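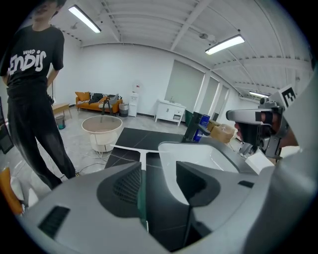
Prirthorpe Bereavement Supper: your questions

Last updated Sunday, September 12, 2021

Do I have to have lost a husband or wife?

Not at all. The supper began with four widows round a kitchen table, so people still think of it that way, but we have had parents, brothers, grown-up children, a godmother and a man who had lost his oldest friend and didn't feel any other group would quite count him. If you miss somebody, you are welcome. You needn't say who it is until you want to, and if you never want to, that's all right too.

How long ago does it have to be?

There isn't a rule. Some people come within weeks and some after years. If the funeral hasn't happened yet, do ring first and have a chat with Leidy Llanos, as she may suggest you meet her for a cup of tea before coming along to a full table (it can be a noisy table!).

When and where is it?

We meet on the first Thursday of the month in the Valderrama Rooms on Kulico Street. Doors open at 6 and we eat when everyone has sat down and got their coats off. There was no supper in August, and we are back to every month now until Christmas.

What does it cost?

We ask for £2 towards the food, in the tin by the door. Please don't stay away if that's awkward this month. The Jurkeck Fund pays for the hire of the rooms and has done from the start, and we're very grateful to them.

How many people come?

We set 20 places. If we're full we'll put you down for the following month and ring you if a place comes free, which it often does at the last minute, people being poorly or just not up to it on the day.

Can I help in the kitchen?

Oh, please do. Kam-wah Leung does most of the cooking and is always glad of someone to peel, stir or wash up, and plenty of our regulars have found it easier to talk over a pile of carrots than across a tablecloth. Let Kam-wah know beforehand if you'd like to bring a dish of your own. A recipe that belonged to the person you're missing is a lovely thing to share, even if it comes out a bit wrong.
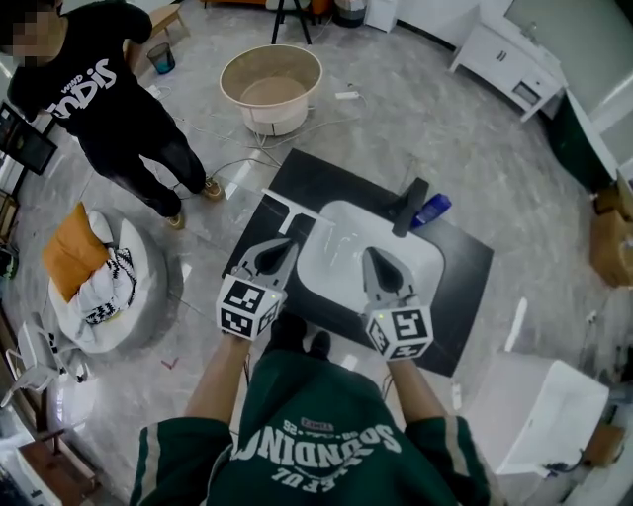 White basin with a black tap.

Will I be made to talk?

No. After pudding we light a candle and anyone who likes can say a name. Some evenings that takes a minute and some evenings we are still there when the rooms want locking up. You can slip out before the candle and people will just wave.

May I bring my children?

Yes, and there's a smaller table with paper and felt pens for them. Do tell us their ages when you book, and about anything they can't eat.

What about Christmas?

We know it's a hard one, and people start dreading it well before the clocks go back. The December supper will be a proper roast with crackers for those who want them, and a quiet end of the room for those who can't face a paper hat. Booking opens after the November supper.

How do I get there?

The 273 bus stops at the end of Kulico Street. If you don't like going home alone in the dark, tell Leidy and she'll try to pair you up with somebody going your way.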